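Stop Averaging the Demonstrators
Hajnalka Bodnár
June 2023

Most arguments about teleoperated demonstration concern volume. A lab reports how many episodes it has, another lab reports more, and the comparison ends there. I want to argue for a less popular quantity, which is the agreement between operators on what the task is.

Our group at Rukdale spent the winter on soft goods: pillows, duvets, folded blankets. The instruction on the task sheet was to take hold of the item and move it to a marked area. We recorded 696 episodes by remote control with 17 operators. Every episode met the success criterion, and the policy trained on them was poor. It approached the fabric well and then hesitated at contact, closing the fingers partway and opening them again.

The cause was visible once we sorted the episodes by operator. One group pressed the hand into the fabric and closed it on whatever gathered between the fingers. A second group looked for a corner. A third slid the fingers under the lower edge and lifted before closing. Each method works. A policy that imitates all three without knowing which one it is in will, at the moment of contact, tend to produce something between them, and for a pillow there is no useful motion between pressing down and sliding under.
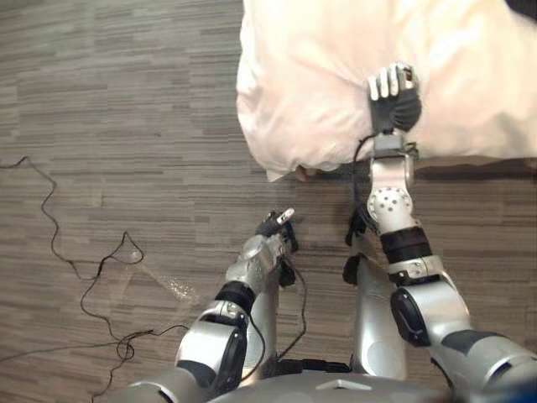
The standard reply is that a more expressive model will separate the modes by itself. Given enough data, I accept this. But soft goods have a large state space, and a few hundred episodes split three ways leaves little in each branch. Esperanza Tran, who ran the Brilent trials, took the opposite view from mine and collected 4000 episodes with no method specified. Her policy was better than our first one. It also cost her most of a year of operator time, and she still had to filter the set by hand before it trained well.

We went back and wrote a method into the task sheet. Approach from above, press, close all fingers, wait until the fabric stops shifting, then lift. The idle arm holds position clear of the item unless the load requires it. That last line produced more complaints than the rest together. Operators dislike leaving a hand unused, and an idle arm under remote control drifts because the person's own arm drifts. The drift goes into the data as if it were intended. If the idle arm has no job, its commands should be locked at the console.

With the method fixed we recorded 424 new episodes and discarded the old set. The hesitation at contact went away. The policy still fails on very flat items, where pressing gathers nothing, and I would treat those as a separate task with a separate sheet.

There is a real cost. A fixed method removes recoveries, the small corrections an experienced operator makes when a grasp slips. Those are valuable, and a set without them gives a policy that has never seen its own errors. My preference is to collect recoveries on purpose: start the episode from a bad grasp and have the operator correct it by the same method. The Flindham group does this and labels such episodes separately, which I recommend copying.

Hand guiding, where the person moves the arm directly, reduces some of this variation. It does not settle the choice of method, and it is awkward with two arms and multi-finger hands. I would keep remote control and spend the effort on the task sheet. Ours is now two pages long, and the grasp takes up most of the first.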